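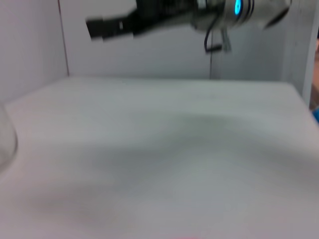 Cell 2 from the wrist cam, mid move. Other arm at the top, blue ring lit.

Lillow bench log: README

Version: November pull
Maintained by: the packing floor at Pradar, Plillska site
Status: usable, messy, see Known problems

What this is

Shift logs and wrist camera clips from the two-arm cells on the glassware line, plus the notes people on the floor wrote while the cells were being brought in. Lillow is just what we call the project. The arms sort and set down glasses ahead of wrapping. People do the wrapping, the odd sizes, the rejects and everything the arms put back in the wrong spot.

We put it together because the plant in Hajji gets the same cells next and they asked what the job looks like afterward. Short answer: less lifting, more watching. Longer answer is in notes/.

Contents

clips/ 2,645 short clips, wrist view, no sound
stops/ one row per stop, who cleared it (by role only), what they did
notes/ 131 free-text notes from operators, typed up from the paper book
rota/ before and after rotas for the line, roles not names
forms/ blank copy of the stop form, old and new

How it was collected

Clips save on their own when a cell pauses or when someone hits the mark button. So the set leans hard toward trouble. Don't use it to work out how well the cells run on a normal day, it will look awful.

Notes were voluntary. Day shift wrote most of them. Night shift wrote very little until the book got moved next to the coffee machine, then quite a lot.

What changed for people

Pulling this from the notes and the rotas, read the originals if you can.

- Hand sorting went from a full-shift job to a fill-in job. Some were glad. Several say they miss having one thing to do.
- New role: cell minder. One person, two cells. Clears stops, wipes the table, calls maintenance. Pay grade was not settled when the role started and the notes are pretty blunt on that.
- Wrists and shoulders better, eyes worse. White walls, white table, bright lights, all shift. Minders now swap out every 100 minutes.
- Talking. The old sorting table had people on both sides. Minders stand alone and it comes up in the notes agian and again.
- Breaks used to be taken together. Now staggered. The Sunday crew went back to a shared break and just pauses the cells, which the rota file shows as downtime. It isn't a fault.

Training: two half days, second one is all stops. Notes say the first half day could be an hour.

Stop form fields

cell, time, arm (L/R/both), what it was holding, what you saw, what you did, did you have to open the panel y/n

"What you saw" is the useful one. Please don't clean the wording up. "Arm sulking" means it halted with no error on the screen, everybody on the line uses it.

Known problems

- Fast moves are blurred in the wrist view. You get the shape of the other arm and not much else. Don't try to read labels off these.
- Glasses are clear. Near the edge of the view you may only get a bit of rim. Label files miss plenty of them.
- Arm shadows on the table have been tagged as objects in places. Fixed in 43 clips, not the rest.
- Bits of the floor outside the cell can show at the side. If a face turns up, tell us and the clip comes out.
- L/R swapped in the early stop rows. Check the clip before you trust the colum.

Use

OK for training new minders, for planning rotas, for testing stop detection. Not OK for scoring or ranking people. Roles only were kept for that reason and we'd like it to stay that way. If you merge this with badge data you are outside the terms.

To do

- get Hajji's rota in the same format
- relabel shadows
- ask night shift about the lights
- second pass on notes, some pages scanned upside down

Changes

November: added forms/, dropped duplicate clips, fixed times in stops/ that were an hour out
Before that: not tracked, sorry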